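搜索 请输入关键词 高级检索

2026年3月6日 Kistness 开放日演示工作组

4 开放日现场演示

4.1 演示目的与范围

前文第3节给出的结果均取自封闭实验条件,操作对象的初始位姿、光照和背景由实验人员设定。开放日的条件与此不同:观众站位不固定,讲解节奏随提问变化,同一任务在一天内要重复执行,两次执行之间的复位时间也难以统一。本节记录 Triro 双臂平台于上一年5月在 Kistness 开放日上的演示过程,讨论双手持握类任务在公开场合下的组织方式、失败类型及对后续标注规则的影响。

演示内容取自 Fananier 任务集。该任务集收录家庭环境中的双手操作,按接触方式分为单手主导、双手对称和双手交替三类。开放日只选用后两类。单手主导类任务对观众而言过程较短,而且与第3节的基线实验重复较多,未列入演示。双手对称类以筒状容器的持握、平移和放置为主,双手交替类以内胆的取出与放回为主。两类任务共用同一组容器和同一种散料,便于在讲解间隙切换。

需要说明的是,开放日演示未按对照实验设计。观众的提问会打断执行,讲解员也可能应观众要求改变容器的摆放方向。本节给出的数据只用于描述现场情况,不与第3节的成功率作统计意义上的比较。

4.2 场地与任务设置

演示区设在 Kistness 一层东侧,由两部分组成。靠入口一侧为人工示范区,由操作人员徒手完成任务,观众可在近处观看,也可在讲解员指导下自行尝试。靠内一侧为平台演示区,Triro 在围栏内执行同名任务。两区之间设有一块屏幕,显示 Khumalo 调度模块的当前状态,包括任务名称、执行阶段和等待原因。

人工示范安排在平台演示之前。这一顺序由预演确定:预演中曾先展示平台执行,听讲者对任务难度缺少参照,提问多集中于运动速度;调整顺序以后,提问转向手指位置、倾斜角度和内胆是否会滑脱等具体问题。后者与本文关心的内容更为接近。

任务对象为不锈钢筒状容器,内置圆形滤网。散料选用浅色颗粒,与滤网和金属壁之间均有一定对比。容器连同内胆和散料的总质量限制在900 g以内。该上限由平台末端的额定负载和观众徒手操作的舒适程度共同决定,其中后一因素约束更强。容器外壁未贴标记点,内胆边缘也未作涂色处理。

演示任务分为以下阶段:接近、合拢、抬离、保持、平移、放置、松开。其中“保持”阶段要求双手同时接触筒壁,筒口朝上,散料停留在滤网上且不越过网沿。该阶段在讲解中停留时间最长,讲解员通常在此时说明双手的作用分配,因此对姿态稳定性的要求高于实验室条件。平台执行时,“保持”阶段没有固定时长,由讲解员按键后方可进入下一阶段。

4.3 保持阶段的手部构型

在保持阶段,双手与筒壁的接触区域大体相对,但两侧手指的用法往往不一致。一侧手指可绕过筒口边沿,起到限位作用;另一侧手掌贴合筒壁,手指沿壁面展开,以较大的接触面提供摩擦。这种非对称构型在 Fananier 的人工示范中较为常见,而任务集的早期标注将其一律归入“双手对称”,未区分两侧的差异。开放日期间,讲解员多次被问到为何平台的两只末端动作完全相同,而人的两只手并不相同,促使工作组重新检查了这一标签。

图4给出保持阶段的一例。左手手指弯过筒口前沿,右手托住右侧筒壁,两只前臂自下方向容器汇拢,颗粒堆位于滤网中部,外圈网面露出。就标注而言,该例的困难在于筒口:宽而光亮的金属边沿带有灰白色反光,与滤网略微凸起的金属边圈相邻,两条圆形轮廓容易混淆。 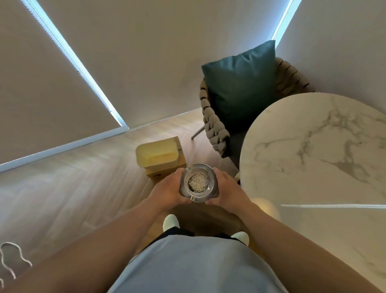

图4 “保持”阶段:双手持握内置滤网的不锈钢筒,俯视。

按照修订后的规则,图4一类样本的标注以手部接触关系为先,轮廓为后。标注人员首先判定每只手与容器的接触部位,可选项为筒壁、筒口边沿、筒底和内胆;一只手可同时选择两个部位。其次判定手指是否越过筒口平面。最后勾画筒口外沿和内胆边圈,两者分别保存,不允许合并为一条曲线。当反光使某一段边沿不可辨时,该段记为缺失,不作插补。

以图4为例,左手记为“筒壁、筒口边沿”,右手记为“筒壁”。筒底在俯视方向上不可见,是否有手指承托底部无法判断,对应字段填“不可见”。早期规则没有这一取值,标注人员只能在“有”和“无”之间选择,不同人员对同类样本的填写因此出现分歧。散料区域仅标注外轮廓,不标注颗粒个体,也不估计体积。

背景对筒口检测的影响主要来自两个方面。其一是浅色地面与容器壁面的亮度接近,木地板上的日光反射会使局部对比进一步降低。其二是视野内其他带有圆弧边缘的物体。图4右侧的圆形大理石纹桌面即属此类,其边缘只露出一段,曲率与筒口相差较大,但仅依赖弧段拟合的检测方法仍可能将其列为候选。修订后的流程在拟合之前先用手部区域约束搜索范围,与双手均无邻接关系的弧段不进入候选表。该约束不适用于接近阶段和松开以后的阶段,此时手与容器尚未接触或已经分离,检测需退回到全图搜索。

4.4 平台执行过程

Triro 的双臂采用同一套末端,指面覆有可更换的弹性衬垫。受末端几何限制,平台不能复现手指弯过筒口的动作,只能由两侧指面夹持筒壁。为补偿限位作用的缺失,控制器在保持阶段增加了竖直方向的位置反馈:当筒口平面的估计高度低于设定值时,双臂同步增大夹持力,同时停止一切水平运动。夹持力设有上限,达到上限后仍有下滑趋势的,平台转入受控下放,将容器放回台面。

受控下放在开放日期间被触发过。触发后,屏幕显示等待原因为“持握余量不足”,讲解员据此向观众说明。预演时该状态的显示文字为内部代码,讲解员需要查表才能解释,现场停顿较长。改为文字以后,讲解员可以直接转述,不必离开围栏边的位置。

Khumalo 调度模块负责两区之间的时序。人工示范未结束时,平台处于就绪状态,双臂停在台面上方的安全位姿;人工示范结束后,由讲解员确认,平台方可进入接近阶段。这一互锁最初出于安全考虑,使用中也减少了观众注意力在两区之间来回转移的情况。互锁的代价是平台利用率下降。当人工示范区有观众希望多次尝试时,平台长时间处于等待状态,后到的观众容易认为设备发生故障。屏幕上的等待原因对此有一定缓解,但对站在围栏另一侧的观众无效,该侧看不到屏幕。

全天平台共执行200次任务,其中双手对称类与双手交替类各100次。两类任务交错进行,次序由讲解员根据现场情况决定。执行记录由 Khumalo 自动保存,包含各阶段的起止时刻、末端力读数和状态切换事件。人工示范区不作自动记录,观众徒手尝试的过程也不计入上述数字。

4.5 失败类型

本文将执行过程中偏离任务要求、但未触发安全停机的情况统称为失败,分为以下几类。

(a) 初始夹持偏心。两侧指面的接触点连线未通过筒的轴线,抬离后容器发生绕竖直轴的转动。转动幅度较小时不影响后续阶段,幅度较大时滤网上的散料随之偏移。该类失败集中出现在上午,其时容器由讲解员手工复位,台面上没有定位标记。午后在台面上加贴了浅色圆环,讲解员按圆环放置容器,该类失败随后减少。圆环与筒底外径相近,对视觉定位有无额外影响未作检验。

(b) 内胆浮起。内胆与筒体之间为间隙配合,夹持力通过筒壁传递,筒体受压后可能产生轻微变形,使内胆在一侧略高于筒口。观众通常注意不到这一现象,但在双手交替类任务中,内胆的高度差会使后续抓取的预设高度失效。控制器目前以固定高度接近内胆边圈,没有使用内胆边圈的在线估计结果。

(c) 散料越沿。散料移动到滤网边圈以外,落入筒壁与内胆之间或落到台面上。该类失败在平移阶段的加减速段出现,与初始堆形有关。堆形由讲解员倾倒散料时形成,每次都有差别。倾倒位置靠近滤网中心时,堆体四周留有一圈空的网面,可以吸收一定的偏移;倾倒位置偏向一侧时,该侧几乎没有余量。

(d) 阶段误判。平台已完成放置,但状态估计仍停留在平移阶段,末端不松开。其直接原因是台面接触引起的力变化低于判定阈值。容器较轻时更易发生。讲解员可手动确认放置,平台随后松开。手动确认在记录中单独标记,不计为自主完成。

上述分类由两名工作人员在开放日结束后根据执行记录和讲解员的现场备注共同作出。备注与自动记录之间存在少量不一致,主要涉及类别(b)与(c)的边界:内胆浮起后散料随之滑动,备注多记为散料问题,而力读数显示变形在先。对此类情形,以先发生者为准归入(b)。

4.6 观众徒手尝试与讲解反馈

观众徒手尝试未作量测,但讲解员的备注提供了若干可用信息。首次接触容器的观众多从两侧同时合拢,随后调整其中一只手的位置,使手指靠近或越过筒口。调整发生在抬离之前或刚刚抬离之后。任务集的阶段划分没有为这一动作留出位置,按现行规则应归入合拢阶段的末尾或抬离阶段的开头,两种归法都会使相应阶段的时长分布变宽。工作组考虑增加“调整”阶段,但其起止点在俯视方向上不易确定,手指在筒壁背侧的移动受到遮挡,目前仍保留原有划分。

另一项反馈与目光方向有关。讲解员注意到,观众在保持阶段多低头注视滤网中央,平移开始以后才看向目标位置。平台的头部相机在全部阶段中保持固定俯角,平移时目标位置处于视野上缘附近。降低俯角可以使目标位置更靠近视野中部,但会使筒口椭圆变扁,筒口平面高度的估计误差增大。在保持阶段与平移阶段之间切换俯角是可行的折中,所需的重新标定流程尚未完成。

讲解方面,观众对“成功”的理解与任务定义有出入。任务定义以容器放置到位且散料未越沿为完成条件,不考虑执行时间。部分观众将停顿视为失败,尤其是保持阶段等待讲解员按键时的停顿。此后讲解员在按键前先行说明停顿由人工控制。该说明没有写入讲解词的初版,修订版将其放在人工示范与平台演示的衔接处。

儿童观众的身高使其难以从围栏外看到滤网内部。现场临时将围栏外侧的踏板移至演示台正前方,踏板占用了原定的通行区,午后人流较多时撤去。后续布置应在围栏正面预留固定的抬高位置,或将俯视画面接入屏幕。后一方案需要占用 Khumalo 状态显示的部分版面。

4.7 对任务集与标注规则的修订

根据开放日的记录,Fananier 任务集作如下修订。

“双手对称”标签保留,但其含义限定为双手同时承载同一物体,不再要求两侧手型一致。另设“手型差异”字段,取值为“一致”“不一致”和“无法判断”。图4所示样本在原规则下只有“双手对称”一项,修订后增加“手型差异:不一致”。已有样本的补标从筒状容器开始,其他形状的容器暂不处理。

带内胆的容器作为独立物体类别,不再与普通筒状容器合并。内胆与筒体分别编号,二者的相对关系以“在内”“部分在内”“分离”表示。类别(b)所述的内胆浮起仍属“在内”,只在备注栏中注明。工作组曾讨论为浮起设立单独取值,由于俯视方向上高度差难以目测,未予采用。

散料区域增加“是否触及边圈”字段。该字段由标注人员目视判定,颗粒堆外轮廓与边圈之间存在可见网面时填“否”,任一段相接时填“是”。颗粒颜色与网面接近、界线不清时填“不确定”。字段取值不参与控制,仅用于筛选平移实验的初始条件。

完成条件中增加对人工确认的说明。凡由讲解员手动确认放置的执行,记为“辅助完成”,在统计中单列。前文第3节的数据不含此类情况,无需改动。

4.8 局限

开放日的条件在一天内持续变化,圆环标记的加贴、踏板的移动和讲解词的调整均发生在演示进行期间,各项改动的影响无法分离。观众的构成没有登记。容器和散料均只有一种,本节关于内胆浮起和堆形的讨论不宜直接推广到塑料容器或颗粒更大的散料。此外,平台末端与人手在几何上差异明显,4.3节归纳的非对称构型目前只进入标注规则,尚未进入 Triro 的抓取规划。带限位凸缘的末端已完成装配,其持握试验的设置见第5节。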